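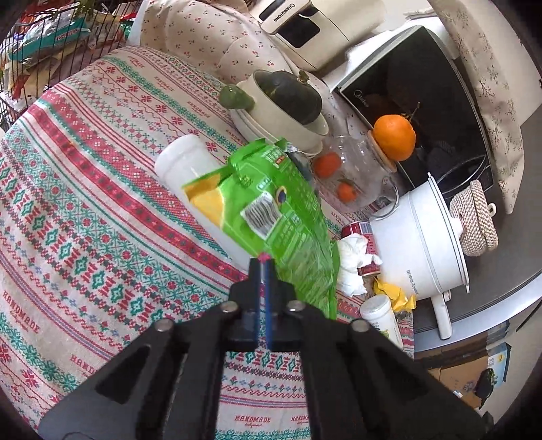
Green packet, white bottle, patterned cloth. Clearing the table, the job every robot firm promises first.

CAN IT DO THE CHORES YET?

Short page this one, written up in a rush in October after the Flimgate open day. Question was the same as last year: can a machine do the small boring jobs at home or on the shop floor, and would you trust it with yours. Short answer - some of them, slowly, on a good day. Longer answer under.

Most of what I saw was tabletop stuff. Crisp bags, cans, bottles, lids. Sounds easy. A crinkly wrapper is about the worst thing you can hand to a machine, it folds, it slides, it shines under the lights and half the time the thing closes on air. Skodwood had a shelf-filling arm that did boxes all morning without a fault. 200 boxes, same size, same spot. Then a visitor asked for a bag of rice and that was that.

Karabulut were more careful with their claims. Their sheet says 60 household objects learnt, and they let you bring your own. I brought a tea towel. It picked it up on the third go and put it down in a heap, which to be fair is how mine get put down too. Folding is "next year". It was next year last year.

Poment do the shop end of things, mostly returns and restocking. They reckon 1,000 practice goes per object before they'd leave it alone with one. Didn't say what happens when the packaging gets redesigned. I did ask. Somebody wrote it down. 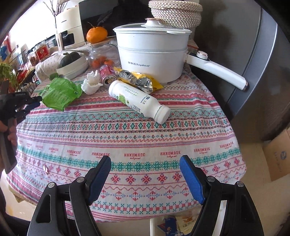

Picking up is only the half of it anyway. The bit I'd pay for is the deciding - what's rubbish, what's still got something in it, what goes back in the cupboard. A used tissue and a clean one look the same to me from across the kitchen, never mind to a machine. Wrapper in the bin, can in the recycling, bottle stood back up. My youngest can do all that at 3, badly, and she's quicker than anything I timed.

Speed is the other one. Everthing at the open day was slow, and I mean watching-paint slow. Fine if you're out at work and it has the whole afternoon. No good in a café at one o'clock.

So, where I've got to. Boxes, yes. Bottles and cans, nearly. Bags and wrappers, not yet. Cloth, no. Anything with a lid on, depends who screwed it shut.

More to come when I've sorted the rest of my notes, the floor cleaning ones definately need their own page.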